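Support > Furniture > Cabinets and Sideboards > Ticket log

Filed under: Drawers and runners, Curved fronts, Resolved

Subject: Bow-front cabinet, drawer binds on the right when closing

Opened Wednesday, April 20, 2022

Product: Varora curved cabinet, one drawer, two lower doors, open niche with slatted sides
Supplier: Alleck
Runner set: Poltent, side mount, original to the cabinet

Reported fault

Drawer opens normally. On closing, it runs freely for most of its travel and then stops with the right side of the front standing proud of the carcass. A firm push on the right side closes it. A push on the knob alone does not. Fault first noticed in March, occasional at that point, now present on every close. No change to the position of the cabinet since delivery. Floor is tile on concrete.

Entry 1. Basic checks

Emptied the drawer and tested again. Same result, so load is ruled out as the only cause. Looked for a dropped item behind the drawer box. Nothing there. Back panel is seated in its groove and has not bowed inward.

Opened both lower doors and pressed up on the underside of the drawer rail. No movement in the rail. Doors closed without rubbing.

Entry 2. Level

Placed a spirit level on the niche shelf, left to right. Bubble outside the line, right side low. Front to back was good. Raised the right front foot until the bubble centered. Retested the drawer ten minutes later. Slight improvement: the front now stops closer to the carcass but still needs the second push.

Checked diagonals across the drawer opening with a tape. The two measurements differed by 5 mm before the foot was adjusted. After adjustment they matched.

Entry 3. Reply from supplier

Alleck support asked for the runner part number and the date of purchase. The runner is stamped 366 on the inner member. They stated that the 366 was replaced by the 253 in later production, that both use the same hole pattern, and that the older part has a nylon roller that can develop a flat. They asked that the drawer be removed and both rollers turned by hand before any parts were sent.

Entry 4. Drawer removal

Pulled the drawer to full extension, lifted the front to clear the stops, and withdrew the box. The knob is held by a single machine screw from inside and was slightly loose. Tightened it.

Left roller turns freely. Right roller has a flat on it and catches once per turn. The right runner also had a loose rear screw, with the head raised enough to touch the side of the drawer box. There is a matching scratch in the wood at that height. Removed the screw, packed the hole with a sliver of hardwood and glue, left it overnight, and drove the screw back flush.

Refitted the drawer with the original runners. Drawer now closes from the knob in most attempts. It still hesitates at one point in its travel, consistent with the flat roller.

Entry 5. Contents and shelf load

Supplier asked whether the niche shelf was carrying anything heavy, as this shelf is directly above the drawer and a sag in the middle will rub on the top edge of the bowed front. Stated limit for the shelf is 100 N, evenly spread.
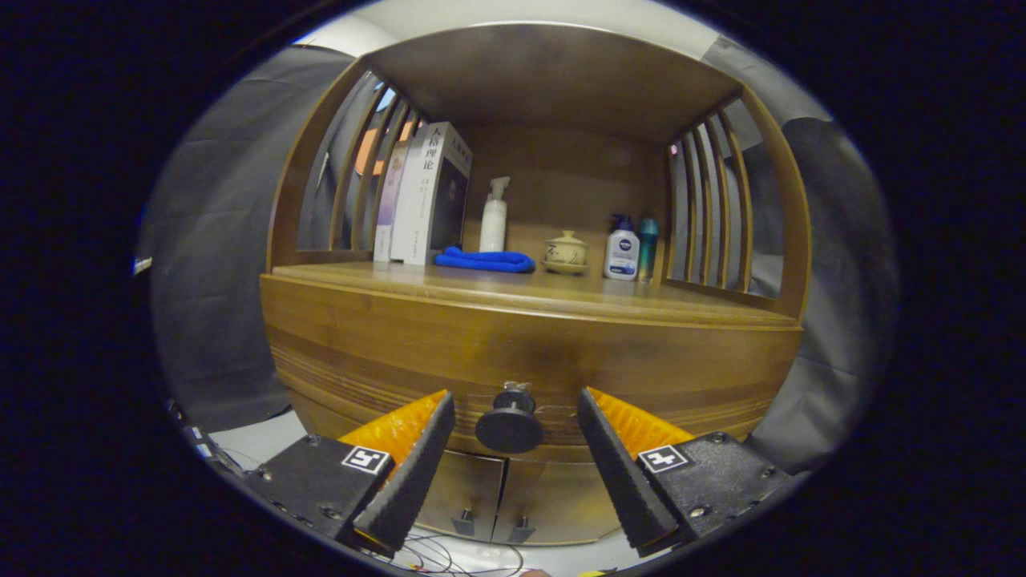
Shelf sag was checked with a steel rule laid on edge across the niche, first with the usual contents in place and then with the shelf bare. No gap was visible under the rule in either case. The load is light and mostly household: three books upright at the left slats, a rolled blue towel, a spray bottle, a small lidded jar on its saucer, and two more bottles at the right, one of them Nivea. The books are the only items there that I would count as weight, and they sit at the opposite side from the fault. Shelf ruled out. I have asked that the spray bottle be kept upright and its nozzle turned off regardless, as a leak at that point would run toward the top of the drawer front.

Entry 6. Parts

One pair of 253 runners received from the Győri warehouse. Hole pattern matched as stated. Fitted both sides, although only the right was faulty, so that the rollers are the same diameter. Original screws reused except for the right rear, which was replaced with one a size thicker.

Tested with the drawer empty, then with its normal contents. Closes flush from the knob in both conditions. Clearance above the front is even from left to right.

Status: Resolved. Old runners kept until the next check of the right rear screw.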